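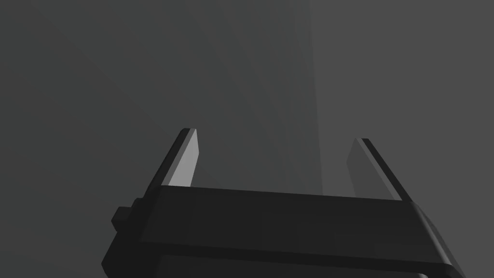

Américo Leitão wrote after last week's lecture that he had always taken a contract to be a piece of paper, and wanted to know why we spent an hour on people nodding at each other. Fair. The paper is what lawyers keep. The nodding is the contract.

Week 4: Offer and acceptance

Trusa writes to Durrani offering 334 rolls of curtain lining at a fixed price. Durrani replies "Yes, if you pay the carriage." Durrani feels it has said yes. The law feels it has said no and made a counter-offer, and Trusa's first offer is now dead. Durrani can't go back and accept it the next morning in a better mood.

Silence is not acceptance. You may not write "if I hear nothing I shall consider the horse mine", however much you like the horse.

A price list is normally an invitation to treat, a phrase with less cake in it than you'd hope. 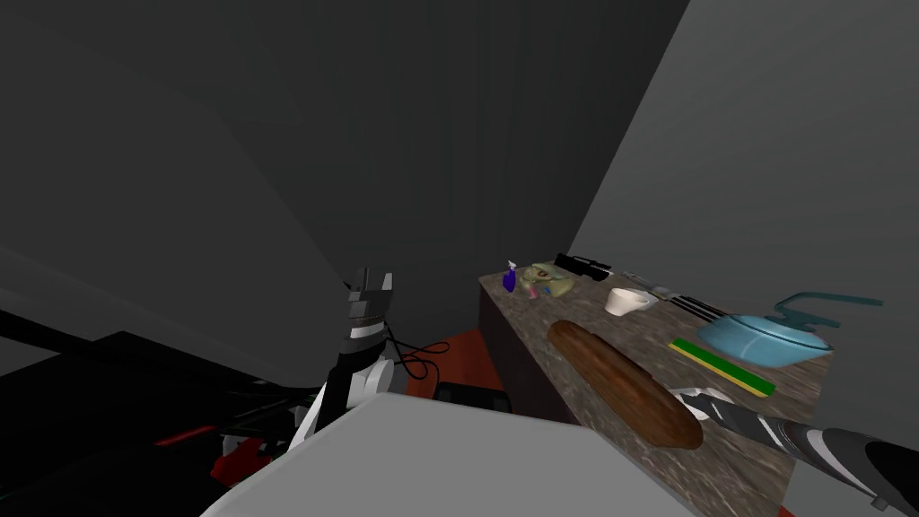

Jaime Teixeira asks whether an offer can be withdrawn after the seller has promised to keep it open until Friday. Yes, unless the buyer gave something for the promise. The withdrawal must reach the buyer before the acceptance takes effect, and a posted acceptance usually takes effect on posting. Most of the old cases turn on this and on the state of the mail.

Reading: handout pages 9 to 66, skipping the Clultex problem, which we did in January.

Essays may be up to four pages. Appendices count.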